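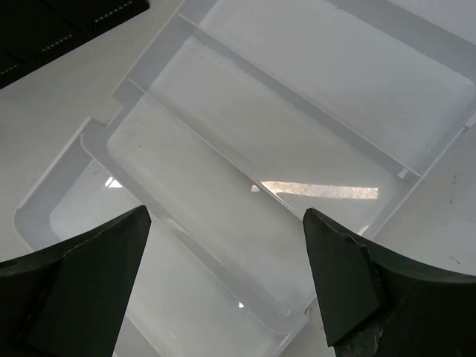 Wrist camera view of the sorting tray, three compartments.

I spent most of July getting the arm to find this tray by itself. The plastic is thin and glossy, and the reflections move whenever the arm does. My first detector kept taking a bright patch on the tray floor for a divider wall.

Reda Badawi, who has the bench next to mine at the Dorkden workshop, told me to stop looking for the walls and go by the outer rim. I labeled 282 images over two evenings and retrained. It's better now, but a white tray on a pale gray table is still hard. I may put a dark sheet under it.

The right fingertip has a rough, chipped patch low down. I have another pair designed, a little thicker at the base, and I'll print those once the shared printer is free. The points can stay as they are — I want them narrow enough to reach into a compartment.

The log is at 1,367 runs. Next job is the gripper closing speed, which is still set far too high for small screws. I'll post the settings when I have ones I trust.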